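Mesa de jantar Stenimwood: óleo ou verniz no tampo?

Publicado em 25 de abril de 2019

Comprei em dezembro uma mesa Stenimwood na loja Dogbe, tampo de madeira clara. O vendedor disse que vinha só com óleo de fábrica, mas a etiqueta fala em "acabamento protetor" e mais nada. Queria saber se posso passar verniz por cima ou se tenho de lixar tudo antes. Somos 2 em casa e usamos a mesa todos os dias.

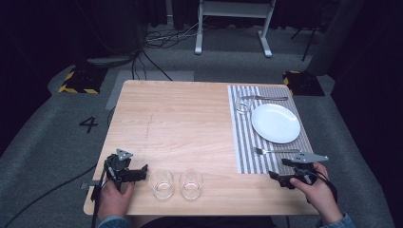
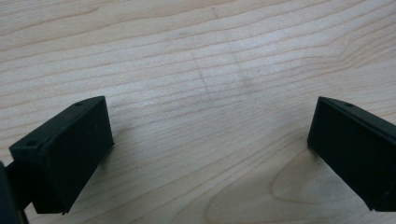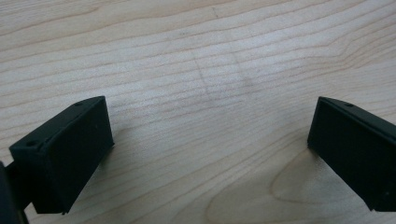 Tampo de madeira clara, nas três fotos.

Já liguei para a Dogbe e ficaram de responder, até agora nada. A garantia é de 30 meses e não quero perdê-la.

marcenaria_zarstead
Verniz sobre óleo não agarra bem. Pingue um pouco de água num canto por baixo do tampo. Se for absorvida em poucos minutos, é óleo ou madeira quase crua. Se ficar em gota, pode haver verniz ou óleo ainda novo, e o teste não decide. Para envernizar, lixe com grão 120 e depois 180, sempre no sentido do veio, e limpe o pó. Se for folheado, cuidado, a folha é fina e fura depressa. Antes disso peça à loja a ficha do acabamento por escrito, por causa da garantia.

Lua_74
eu deixava como está e usava toalha

nititz.moveis
Na Nititz usamos óleo duro em mesas de jantar. Duas demãos finas, 14 horas entre elas, retirando o excesso com um pano. Lixa 300 só para alisar entre demãos. Os panos com óleo secam estendidos ao ar livre, nunca amassados no lixo, porque podem pegar fogo sozinhos.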